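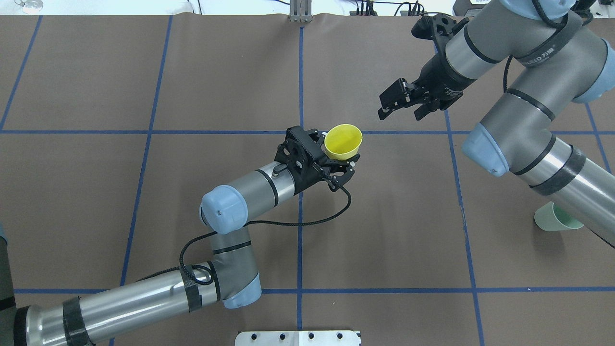

Lellent Tang 3: Two-Arm Planning and Control Software

Overview
Features
Requirements
Licensing
Downloads
Support

Overview

Tang plans and runs motions for two robot arms that share one table. It takes object poses from your cameras, decides which arm should go for which object, and sends joint trajectories to both controllers from a single clock. It is sold as software only and runs on your own computer next to the cell.

Typical users are labs and small integrators doing tabletop work: sorting, sorting by color, picking up cups and dishes, handing a part from one gripper to the other. Tang is not meant for welding, painting or conveyor tracking. For conveyor work see Lellent Urholm.

Features

Shared workspace planning

Both arms are planned together as one system. When one arm is holding a cup near the middle of the table, the other can wait above the surface with its gripper open, or go after something on its own side, and the planner keeps the set clearance between the two. Default clearance is 20 mm. It can be changed for each pair of links, so a wrist can be allowed closer than an elbow.

Cables are part of the collision model. You draw a cable as a chain of capsules attached to a link and give it a slack value. A gripper cable that loops down toward the table should be given more slack than one strapped along the forearm. Tang does not simulate the cable itself.

Table zones

The table is divided into rectangular zones in the zone editor. Many customers tape the same grid onto the work surface so operators can see what the planner is using. Blue tape on a matte brown sheet, as in the cell at the top of the page, gives enough contrast for the line finder to pick up the grid and snap the zones to it. Very shiny surfaces give poor results. Small wrinkles in the sheet are fine.

Each zone can be set to left arm only, right arm only, shared, or keep out. A shared zone can be locked by one arm at a time or opened to both. Handover tasks need at least one zone opened to both.

Zones do not have to be the same size, and they do not have to cover the whole table. Anything outside a zone is treated as keep out.

Object pose and grasp selection

Tang ships with pose models for cups, bowls, boxes, and bottles. More can be trained from your own images with the Fledham add-on. Each object is reported with a position, an orientation and a state. For cups the states are upright, inverted, and on side.

The state decides which grasps are offered. An upright cup can be taken around the side or by the rim. A cup lying on its side, like the pale green one, is approached differently: the planner looks at which way the mouth faces, then picks a grasp that leaves room to turn the cup upright before placing it. If no such grasp is within reach of the nearer arm, the task is offered to the other arm.

Objects partly hidden under an arm keep their last known pose for a set time (3 seconds by default). After that they are marked stale and will not be picked until the camera has seen them again.

Task scripting

Tasks are written in Python or built in the browser editor. Both produce the same task file. A simple "pick up, set upright, place in zone" task is under 20 lines. Scripts can be stepped one action at a time with the arms at reduced speed.

Logging and replay

Every run is recorded with joint states, camera frames, planner decisions, and the reason any grasp was rejected. Replay opens in the browser. You can move the time slider to any point and replan from there without touching the real arms.

What changed in version 3

- Planner rewritten. Replanning while both arms are moving no longer pauses the slower arm.
- Line finder for taped grids added.
- Cable capsules can now be attached to a gripper as well as a link.
- Rim grasps were sometimes offered for inverted cups. Fixed.
- Old .tzn zone files still open but are saved in the new format.
- The separate left and right calibration tools have been merged into one. Saved calibrations from version 2 must be redone.

Requirements

Operating system: Ubuntu 22.04 or 24.04, 64-bit
Memory: 32 GB
Graphics: NVIDIA card with 12 GB or more
Disk: 228 GB free, mostly for run logs
Arms: two, six or seven joints each, with position or velocity control
Control rate: 200 Hz from both controllers
Cameras: one overhead or head-height RGB camera minimum, depth optional
Grippers: two-finger or multi-finger with open/close feedback

The two arms do not have to be the same model. They do have to be bolted to the same structure as the table, or the calibration will drift.

If your controllers run slower than the rate listed, Tang will start in monitor mode only. Contact us before buying.

Safety

Tang is not a safety-rated product. Clearance checking does not replace an emergency stop, a fence, or the force limits in your arm controller. Read chapter 2 of the manual before the first powered run.

Licensing

One license covers one cell with two arms. Simulation and replay seats are free and can be installed on any number of machines. Updates within version 3 are included. Version 2 customers with a current support plan move up at no charge through July.

Academic licenses have the same features and may not be used for contract work. The Fledham add-on is licensed separately.

Downloads

Tang 3 installer
Tang 3 manual (PDF)
Zone editor quick start
Sample tasks: cups, bowls, handover
Release notes

Support

Support plans include email help and one remote calibration session. Send the run log with your message; a screenshot is usually not enough for us to find the problem. For questions about arm compatibility, ask for Ognjen Georgiou in applications.

Page updated 2025-01-13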